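Plelten Harbor Hotel Reopens Guest Floors and Adds Extended-Stay Rooms

PLELTEN, 24 Jan 2018 – Tokik Hotels has reopened the upper floors of its Plelten Harbor property after a winter closure for renovation. The hotel now offers extended-stay rooms with kitchenettes for the first time, along with a larger breakfast room and a new luggage room next to the front desk.

The work covered two guest floors and the stairwell between them. Rooms on both floors have new beds, blackout shades and walk-in showers. Bathtubs remain in the family rooms on the lower floor, which stayed open during the closure.

Extended-stay rooms can be booked for three nights or longer. Each has a two-burner cooktop, a microwave, a small refrigerator and a table that seats two. Housekeeping is provided twice a week, and fresh towels are available at the front desk at any hour. Weekly rates include parking in the hotel lot on Cliner Street.

"Many of our guests come to Plelten for work at the port and end up staying a week or more," the company said. "They asked for a place to cook and a desk with enough light. We built the new rooms with those requests in mind."

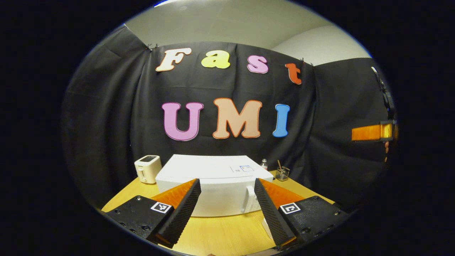 Foam letters on a black curtain, with a white appliance on the table in front.

Breakfast is served from 6:30 to 10 a.m. and is included in all room rates. Guests leaving before the breakfast room opens can order a packed breakfast the evening before. The hotel does not have a restaurant, but the lobby counter sells sandwiches and hot drinks until 11 p.m.

The Sasaki ferry terminal is a ten-minute walk from the hotel. A shuttle to the train station runs every hour in the morning and on request after noon – seats should be reserved at the front desk.

Renovation of the lower floor is planned to begin in April. Rooms there will be closed a few at a time, and work will be limited to daytime hours. Guests with existing reservations will be moved to the upper floors at no added cost.

About Tokik Hotels
Tokik Hotels operates small and mid-size hotels near ports and train stations. The company has 1,494 rooms in total. Reservations can be made by phone, at the front desk of any Tokik property or on the company's website.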